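Birkmont thread, as promised. 2 nights, one small bag, feet destroyed. Numbering these so I don't lose my place

1/ Getting in. Train then the number 72 bus from the station forecourt. Don't bother with the taxi queue, it was right round the corner when we came out. Bus drops you at the bottom of the old town and then it's up. All of it is up

2/ Bought a day ticket from the driver. He'd rather you had the app. The app would rather you had a different phone. Coins still fine

3/ Old gate first. Date over the arch says 1044, which the leaflet says is a later carving and the gate itself was rebuilt twice. Still a lovely thing to walk under. Go through, turn round, look back. Much better side

4/ The leaflet is 2 years out of date btw. It has the tourist office in the square. Tourist office is now behind the library, down some steps, shuts for lunch

5/ Nisov tower. This is the one on all the postcards. Narrow stairs, one way up and same way down so lots of squeezing past strangers saying sorry. View over the river and both bridges. Windy at the top, hold on to your hat, I mean it

6/ Somebody asked is Nisov worth it if you've already done the cathedral roof. Yes if it's clear. If it's murky do the cathedral and spend the money on cake

7/ Speaking of. Bakery on the corner below the tower does a plum thing with almond on top. Had one. Went back. Had another. Didn't catch the name of the place, green shutters, queue outside by mid morning

8/ Clock on the town hall. Everyone gathers on the hour for the little figures. It's four figures and a goose and it lasts less time than it takes to get your phone out. Kids adored it. Stand by the fountain for the best angle, not right underneath, you'll only see the goose

9/ Flat was down by the river, self catering. Quiet at night, ten mins from the bus, proper kitchen with loads of worktop and a big white bowl so we did salad both evenings and saved a fortune
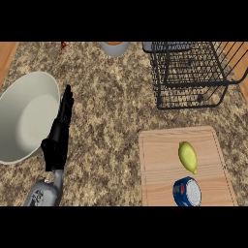
10/ Market for the salad stuff. Covered hall behind the church, mornings only. Tomatoes, soft cheese, olives, a loaf the size of a pillow. Cash at most stalls. Go round once before you buy anyting, the stalls at the back are cheaper

11/ Bang gardens. Yes that's the name, after a family who owned the hill. Free, open till dusk. Terraces, a pond, some very bossy ducks. Best place in Birkmont to sit down and by this point you will want to sit down

12/ There's a glasshouse at the top of the gardens with a seperate ticket. Skipped it. Looked steamy and we'd had enough steps

13/ Old post house, 1818 over the door. Now a small museum of letters and maps and stamps. Did not expect to like it, stayed ages. Upstairs room has postcards people sent home from Birkmont, mostly complaining about the hill. Same, friends

14/ Post house has the only decent free loos in the old town. Useful to know

15/ Ferry. Goes from the jetty under the second bridge over to Desano, which is the fishing village side. Short crossing, sit on the left going over for the view back to the tower. Last boat back was earlier than I'd thought, check the board on the jetty when you get off, not when you fancy going home

16/ Desano itself is one street, a harbour wall, a chapel painted yellow. Nothing to tick off. Walk along the wall, look at boats, eat fried fish from the hatch. Lemon extra. Gulls have no manners

17/ Combine Desano with the gardens if you've only got the one full day. Gardens in the morning, down the back path to the jetty, ferry over for lunch. Tower late afternoon when the coach lot have gone. That'd be my order if doing it again

18/ Shoes. Cobbles everywhere and they're polished smooth, so something with grip. Saw a lot of people in sandals holding on to walls

19/ We went in February so can't tell you about summer. Cold in the shade, lovely in the sun, hardly any queues apart from the bakery. A few restaurants shut for the season, and the little train that goes round the walls doesnt run till spring

20/ Missed: the walls walk, half of it was closed for repairs. The puppet theatre, sold out. The glasshouse, see above. Would go back for the walls

21/ Replies asking about pushchairs. Gardens ok from the lower entrance. Ferry ok, crew helped people on. Tower no chance. Old town doable but you'll be carrying it up the steps by the library

22/ Last one, the bus back to the station goes from the OTHER side of the road by the chemist. We stood at the wrong stop and watched it leave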